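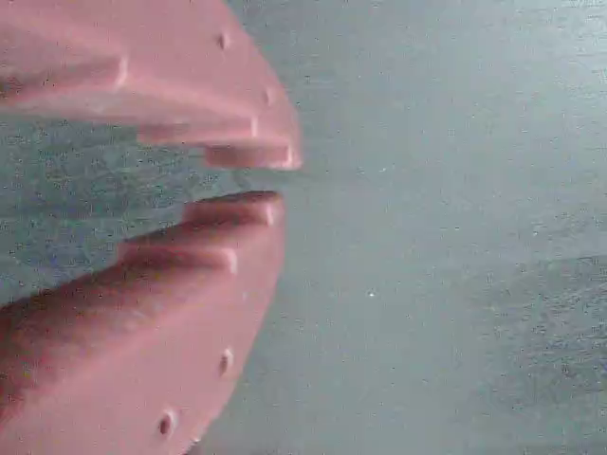
Salmon pink, matte, my favorite kind.

17 Mar 2024

So I've painted the hallway. If you've been reading since the old apartment you know I have been threatening to do this forever, and every time I chickened out and bought another can of off-white. Not this time! It's pink. Properly pink, floor to ceiling, including the door to the closet where the vacuum lives.

I grew up in a house where pink was for bathrooms. My grandmother had the full set, tub and sink and toilet, and a fluffy mat that went around the base of the toilet (why did we do that?). My mom ripped it all out the year she inherited the place and I cried, and she told me I'd understand when I had a house. Well, I have a house now, Mom, and I still want the pink tub.

What I learned is that pinks go wrong in two directions. The bluish ones looked like bubble gum under my hall light and the brownish ones looked like a bandage. I had 17 little sample cards taped up at one point, and Odair walked past them for two weeks without saying a word until I asked him, and then he pointed at one I hadn't even been considering, down by the baseboard. It's a salmon sort of color with a good bit of orange in it. In the morning it goes almost peach and at night with the lamp on it's so warm I want to sit on the floor out there and eat toast.

Get the flat finish if your walls are lumpy. Ours are plaster and have been patched by at least four different people with four different ideas about what smooth means, and anything shiny shows every bit of it. Yes, flat is harder to wipe down. We don't have kids or a dog, so I'm taking my chances.

I spent 200 dollars on the whole thing, which includes a good brush and a roller pole I should have bought years ago. A painter had quoted us 400 and I kind of wish I'd said yes around the time I got to the bit above the stairwell. My neck is still not speaking to me. Buy more tape than you think, too, and pull it off slowly, while the paint's a little soft. I waited overnight on one side of the closet door and took a strip of paint with it, so there's a coat hook there now.

Yareli Ventura asked in the comments last time whether I'd do the ceiling as well. I wasn't going to, but now that the walls are done the white up there looks kind of cold and I keep staring at it. Maybe in April, when I can have the windows open and my neck works again. There's most of a can left.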